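Nonine Body Log: Weight, Waist and Activity Records

Print | E-mail | 14 shares | 3 comments

Version 2, June 25, 2018
Maintained by Relu Bratu

Summary

Nonine is a set of daily self-tracking records kept by adults who were trying to lose weight or hold a weight they had already reached. Each record is one person on one day. The fields cover body weight, waist, steps, minutes of exercise, hours of sleep and a short free-text note. The set has 276 participants. Of these, 203 logged for the full 16 weeks, and the rest stopped early. Early stoppers are kept in the main file and marked in the status column.

The records were entered in Natex, a plain web form with one page per day. Export and cleaning were done with the Yilma scripts, which are included in the scripts folder.

Files

daily.csv – one row per participant per day
people.csv – one row per participant, with age band, height, starting weight and status
weekly.csv – averages computed from daily.csv
notes.csv – free-text notes, after removal of names and places
scripts/ – import, cleaning and chart code

All files are UTF-8 with a header row. The separator is a comma. Missing values are empty cells. Zero is a real value and should be read as one: a participant who entered 0 steps meant 0 steps.

Fields in daily.csv

pid: participant number, stable across files
day: day of logging, starting at 1
weight_kg: morning weight, one decimal
waist_cm: waist at the navel, entered once a week
steps: whole number from a phone or a clip-on counter
active_min: minutes of planned exercise
activity: walk, run, swim, cycle, weights, class, other
sleep_h: hours, to the nearest half
source: phone, counter or hand

Calendar dates are not released. Day 1 is the first day on which a participant entered a weight, so two people on the same day number may have been logging in different months. The earliest participants began in September.

How the records were made

Participants were asked to weigh themselves after getting up and before breakfast, in light clothing, on the same scale each time. They used their own scales. No scale was checked against a reference, and the offset between one scale and another is unknown. Differences within a person are more reliable than differences between people.

Weights entered in pounds were converted on import and rounded once. The original unit is in people.csv under unit_in. Waist was measured with a cloth tape. The instructions say to breathe out and not pull the tape tight. Many participants mentioned in their notes that they got a different number on a second try, and the form accepted only one.

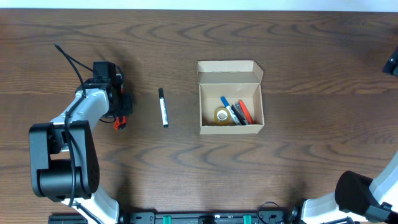 Step counts come from devices of several makes and were not adjusted. Where a participant changed devices, the source column usually shows it, but a change from one phone to another does not appear anywhere. Counts for swimming and cycling days are low for the obvious reason. Use active_min on those days.

Cleaning

The Yilma scripts apply these steps in order:

1. Drop exact duplicate rows.
2. Where two weights exist for one day, keep the first.
3. Flag any weight that differs from the previous entry by more than 4 kg.
4. Set sleep_h to empty when it is above 16.
5. Recompute weekly.csv.

Flagged weights are not removed. Most look like typing errors, with two digits swapped, but a few follow a long gap in logging and may be correct. The flag is in the column w_flag.

Weekly averages need at least three weights in the week. Weeks with fewer are left empty. Earlier copies of weekly.csv filled these gaps with a straight line between neighbors, which made plateaus look smoother than they were. If you have version 1, replace it.

Drawing the charts

The script chart.py draws one line chart per participant, with daily weights as dots and a seven-day moving average as a line. Run it from the top folder:

 python scripts/chart.py --pid 200 --out charts

The vertical axis is scaled to each person's own range. A loss of 1 kg can therefore look steep on one chart and flat on another. Pass --fixed to use the same axis height for everyone – this is better for comparing people, and worse for reading any one chart.

Known problems

Participants 31 and 32 shared a scale and appear to have swapped entries in week 5. The values are left as entered.

Logging falls off on weekends and after holidays. Missing days are not random. People who skipped a day often wrote the next day that they had expected a bad number.

The activity value "class" covers everything from stretching to spinning. Do not treat it as one level of effort.

Height is self-reported and was entered once. Body mass index computed from it should be taken loosely.

Use and limits

The set is meant for work on logging habits, gap handling and chart design. It is too small and too uneven to support claims about which diet or exercise plan works. There is no comparison group and no food data. It should not be used to give advice to individuals.

Wellent hosts the download. Participants agreed to release of the cleaned records. Do not try to identify anyone from the notes. If a name or place was missed, report the pid and day through the Wellent contact form and the row will be corrected in the next version.

Changes since version 1

Added w_flag. Removed line filling from weekly.csv. Split "gym" into weights and class where the note made it clear; the remaining entries are under other. Fixed a rounding error in pound conversion that affected the last digit.

Share this | Print this page | E-mail to a friend
3 comments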